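Call for participants: How do people sort and keep small things at home?

Heder is a small research office in Kelholm. We study everyday habits in the home, mostly by talking with people and by asking them to write things down. For our new study we are looking for 50 adults who live in Kelholm or in one of the villages near it. You do not need any special knowledge, and your home does not need to be tidy.

The study is about the small things that collect in drawers, on shelves and beside the front door: keys, buttons, batteries, letters, spare screws, pens. We want to learn how people decide where such things belong, and what they do when two persons in the same home do not agree about it. Last year we sent a short paper survey to 1,256 households and received 1,165 answers, a result that made us very happy. Many people wrote long comments in the margins, and these comments gave us the idea to make a longer study with fewer people.

What we ask from you

You keep a diary during four weeks in May. Each evening you write a few lines about what you put away, what you looked for and how long you looked for it. The diary is a paper notebook, which we send to you by mail. Most evenings it should take less than ten minutes.

You also come to our office two times for a conversation of one hour. The first conversation is before the diary weeks and the second is after them. If you live with other adults, they are welcome to come too, but it is not required.

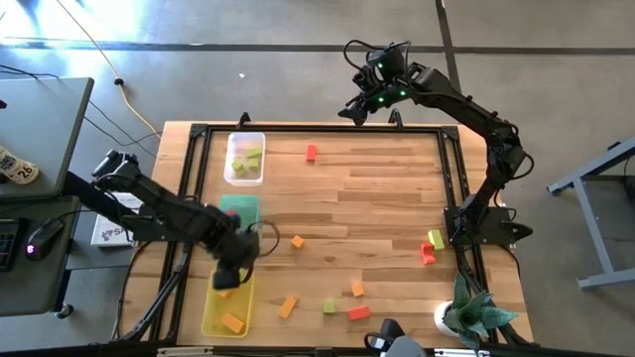 Can I take part if I moved to my home only a short time ago?
You need to have lived at the same address for at least six months before the diary starts.

The conversations are held in English or in Portuguese. My colleague Ms. Magalhães leads the Portuguese ones. With your permission we record the sound only, and the recording is deleted after we have typed the text. Your name will not stand in any report.

Who can take part

You are 18 years or older. You can write a few lines each day in English or Portuguese. You are at home on most evenings of the study period. We would especially like to hear from people who live with children, and from people over 65, as we had few of them in the survey.

What you receive

You receive a gift card for the Warnetti bookstore after the second conversation. We also pay your bus tickets to the office, so please keep them. If you must stop before the end, you may do so at any time and you do not have to tell us the reason.

How to apply

Please write a short letter or come by our office at 51 Mill Street. In the letter, tell us your age, how many people live in your home and on which days you could visit us. The office is open on Saturday from 10 a.m. to 2 p.m. for questions. We will answer every letter, also when we cannot offer a place.

Contact person: Desta Mekonnen, Heder, Kelholm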